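I have been putting off the snack cupboard since February, and this weekend I finally ran out of excuses. You know how it goes. You open the door to get one cracker and a bag of something slides off the top shelf and hits you on the shoulder. Then you shove it back in and close the door fast, and the next person gets hit instead.

So on Saturday I took everything out. All of it. I found two half-eaten sleeves of crackers closed with the same kind of hair tie, a jar of Rullesari sesame sticks that I bought on the Vurnley trip and then forgot about completely, and a bag of Entili pretzels old enough that I didn't even want to squeeze it. Those went straight in the trash. The sesame sticks are fine, by the way. I checked very thoroughly with a cup of coffee.

My first thought was to go buy bins. I had the Gumero page open and everything (they have those nice clear ones with the handles, and I want them, I'm not going to pretend I don't), but I'd need 4 of them for this cupboard and I just could not make myself pay that for something whose job is to hold chips. Meanwhile there was a stack of delivery boxes by the back door waiting for recycling day. Free bins!
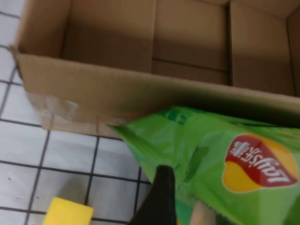

Picking the right boxes took longer than I expected. I wanted them plain, because a big shipping logo staring at me every time I want a cookie would bug me, and I wanted them deep enough that bags could stand up instead of flopping over the edge. Plain brown cardboard with no printing on the side looks pretty decent on a shelf if you ask me, even with a wrinkly bit of packing tape still stuck on at the corner. I used to try peeling the tape off boxes. Don't. It takes the top layer of paper with it and you end up with a fuzzy patch that looks much worse than the tape did.

The top flaps are the other thing. I've tried leaving them on and tucking them down inside, and they pop back up every time you reach in. They also eat up room. If you're going to cut them, use a real box cutter and go slowly along the fold, with the box on the floor where it can't slide around. Kitchen scissors will do it but your thumb will hate you. And put a strip of tape across the bottom seam on the outside, even if it feels solid, especially if you're planning to keep cans in there.

Then came the sorting, which is where my cousin Larasati Lau got involved. She came over to borrow my cake pan and stayed for 2 hours. She has opinions about snacks. Her system is sweet versus salty, and mine is "what do I say out loud when I'm looking for it," and those turn out to be pretty different. I never stand in the kitchen and say I want something salty. I say I want chips. So we went with my way (my cupboard!), and chips got a box and biscuits got a box. Anything that's neither goes on the shelf below until I figure out what it is.

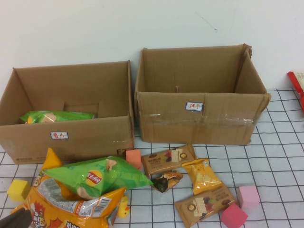

*Last updated: 2026-05-03*

Labels matter more than I thought they would. Mine are the little white stickers with the blue border, written in red, 薯片 for chips and 饼干 for biscuits, one on the front of each box. I like them handwritten. I did look at printable ones for a while, and they were cute, but then you need the right paper, and the printer needs to be in a good mood, and by then I would have lost interest in the entire project.

Chips go in the wider, lower box, and I think that's the right call. The bags are puffy and awkward and you want to be able to grab one from the top without digging. A big orange and yellow bag like the one in the pile takes up a ridiculous amount of space for what's in it, so give chips more room than you think they need. Biscuits come in packages that behave themselves, so they can have the taller box and stand in a row.

A few people have asked if cardboard gets gross. Sure, eventually. My rule is that nothing open goes in unless it's clipped, and if a box gets greasy or bent I'll swap it for another one. I wouldn't do this under a sink or anywhere damp. In a dry cupboard I've had a cardboard box of tea going for ages and it's still perfectly good.

Next up is the shelf of spices, and I'm a little afraid of it. I know for a fact there are three paprikas in there. If you have a way of storing spice packets (the floppy paper kind, not jars), please leave it in the comments, I have tried rubber bands and I have tried a mug and both were terrible.

- Larasati Rahman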